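Okay, mics on? Good. Morning everyone, I'm Lama Bitar, and I've got 20 minutes to talk you into keeping a sourdough starter without letting it run your life.

(Wait for the back row to sit down. Start the timer!)

So I got mine from a neighbour in Vurdale, in an old jam jar with the label half scraped off. I fed it twice a day like a newborn, I took it on holiday, I set an alarm for it. And my bread was still a brick, every single Thursday, for most of a winter.

What changed was the fridge. I feed it once, leave it on the bench until it's domed and smells a bit like yoghurt, then in it goes for the week. My neighbour was horrified (she still is, a bit).

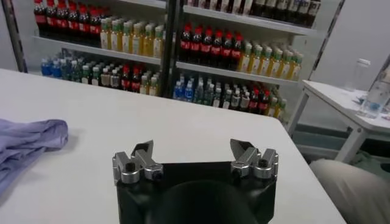 Now, flour. I know people have favourites, and I'm not going to fight anyone over rye. I use 40 grams of starter, 40 of flour and 40 of water, and if it looks stiff I add a splash more. Wholemeal drinks up more water than white, so go by feel.

Ask the room: who's thrown one out because of the grey liquid on top? Hands up. Okay, keep them up if you felt guilty!

It's only hungry. Pour the liquid off or stir it through, whichever you like, then feed it. Pink or orange streaks are a different matter, and fuzzy mould too. Bin the lot, wash the jar, ask a friend for a spoonful.

Discard: pancakes first, then crackers. Tell the cracker story only if I'm under time. Oil, salt, sesame, spread it thin, 30 minutes in a low oven and check the corners early, they catch.

Questions, then jars are by the door. Please take one, I've labelled them with the feeding amounts and I really don't want to carry them home on the tram.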